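Chapter 4
Boundaries and the Division of Land

4.1 Introduction

A parcel of land has no edges of its own. Its edges are assigned by agreement, by decree, or by long use, and the work of the surveyor is to find out where they were placed and to mark them so that other people can find them again. Chapter 3 dealt with the measurement of distance and direction. The present chapter applies those measurements to the description of property.

Students should be familiar with bearings, the closing of a traverse, and the correction of taped distances for slope before going further. Those who are not should review Sections 3.2 through 3.6.

4.2 The Drusden Dispute

Many of the problems in this chapter are drawn from a single case. In April, two neighboring owners in the township of Drusden applied for a joint survey of a field known as the Mykhailiuk tract. The older deed, held by Vsevolod Panasiuk, gave the northern line as 1020 feet "from the stone to the road." The newer deed, held by Arsen Demchenko, placed the same line by bearing and made no mention of a stone. Both deeds had been properly recorded.

The survey was assigned to Svyatoslav Nechyporuk of the Pirkholm office, whose report is dated 5 May 2022. He found the stone 40 feet west of the position implied by the newer deed, partly buried beneath a fence. The road had also been widened in the years between the two deeds, and neither description stated whether the line ended at its edge or at its center.

The case raises three questions to which the chapter will return:

Which evidence controls when a physical monument and a written bearing disagree?

How is a call to a road to be read when the road has changed?

What must a new description contain if the same dispute is not to arise again?

4.3 Lines and Corners

A boundary line is fixed by its corners. Where two lines cross, the point of crossing may serve as a corner for as many as four parcels, and an error in its position is carried into every one of them. For this reason a shared corner is set and checked before any of the lines that depend on it are marked along their length.

Lines need not meet at right angles. In the Mykhailiuk tract the northern line and the old lane cross obliquely, leaving narrow wedges of land on either side. Wedges of this kind are difficult to describe in words and are often left out of deeds altogether.

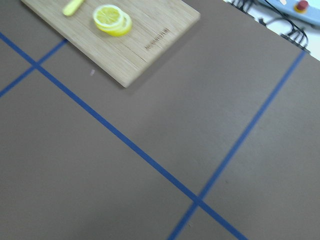

When such a wedge has been omitted, title to it usually remains with the last owner whose deed included it. The rules for tracing that title are given in Section 4.4.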